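Parallel gripper or suction cup for bottles? Comparing in simulation before we buy

Posted in: Grippers and end effectors
2 answers, 900 views

Sýkora

Hello to all. I am working on a small project where a robot arm must take bottles from a kitchen counter and put them in a tray. We have one arm, seven joints, and we must choose the gripper until the end of October. I have two candidates. The first one is a parallel gripper with two fingers from Grarnari, the second one is a single suction cup from Oltlow, with a small pump inside the body. I can not buy both, so I try them first in simulation.

My test is simple. The arm goes above the bottle, comes down along the vertical line, closes (or switches on the vacuum), lifts, and waits 8 seconds. If the bottle is still in the gripper, I write it as good. I start each try from another position of the bottle, but it always stands upright.
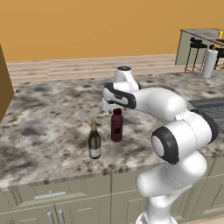

My problem is with the height of the approach. The vertical approach is easy to program and the planner almost never complains, but I am not sure that it is fair to the two grippers. For the dark red bottle with the short cap I think it is fine, the fingers come over the top and there is enough to hold. The wine bottle next to it is another story, with the long gold neck. If the fingers close on the foil, the grasp is very high over the center of mass, and when the arm accelerates the bottle begins to swing like a pendulum. Also the space between the two bottles is small, so if I want to grasp lower, on the body, an open finger can touch the neighbor.

With suction I have the opposite situation. The simulator says that the cup holds nearly everything, also the top of the wine bottle, and I do not believe it. In my settings the vacuum is only a fixed joint which appears when the cup touches the surface.

So I want to ask:

Is it correct to compare the two grippers with the same approach, or must each one have the approach which is best for it?

How do you model the suction so that the result says something about the real cup?

Does somebody use the Grarnari fingers with bottles, and did you change the pads?

Thank you in advance, and sorry for my English.

gripper_notes

I will answer to your points in the order in which you wrote them.

About the approach. In my opinion you should make both comparisons and keep them in separate tables. With the same approach for everybody you learn which gripper is more tolerant to a lazy planner. With the best approach for each gripper you learn what the hardware can do. These are different numbers, and if you mix them, your boss will read the wrong one. For the parallel gripper I would add a side approach, with the fingers horizontal and the palm toward the bottle, grasp at the middle of the body. Be careful with the elbow, because on a counter with a normal depth the arm must fold quite low and the wrist can come near to the surface. Put the counter in the collision model a little thicker than it is in reality. I use one centimeter more.

With two bottles standing near to each other, turn the gripper so that the line between the fingers is perpendicular to the line between the bottles. Then no finger must enter in the gap. It is a small thing but it changed our success rate more than the choice of the pads.

About the suction. You are right not to believe it. A fixed joint has infinite strength, so it is not a test. What we do: we give the joint a maximum force and a maximum torque, and we break it when one of them is passed. The force you calculate from the area of the cup and the vacuum level in the data sheet, and then you divide it by 2, or by more if the surface is curved. The torque is more difficult. We measured it with a kitchen scale and a piece of string, pulling the object from the side until the cup released. It is not elegant, but after this the simulation and the table agreed much better.

You must also check that the whole lip of the cup has contact, and not only one point. Cast a ring of short rays from the lip, and if one of them finds nothing, there is no seal. With this rule the top of a wine bottle will probably fail immediately if the cup is wider than the top. Foil with wrinkles will leak also, and this you can not see in simulation at all.

I do not have the Grarnari fingers, so the third point I leave for others.

Sumevach

We have them. The original pads are hard and they slip on glass if there is some condensation. We glued silicone on them, 2 mm, and it is better. Keep the closing force low at first and increase slowly.

For the simulation put friction lower than you think. If it works with low friction it will work on the table. I did not try suction on bottles, only on boxes, there it is good.

Also check the opening of your gripper before anything else!! Ours did not open enough for the body of a big bottle and we discovered this after one week of work.

Sýkora

Thank you both. I put the limit of force and torque on the joint yesterday evening and the suction cup is already losing the wine bottle when the arm turns the wrist quickly. The rays I will do next. I looked in the drawing for the opening of the fingers, and for the body of the wine bottle there is place, but not very much, so the turning of the gripper is needed as you wrote. When I have the two tables I will put them here.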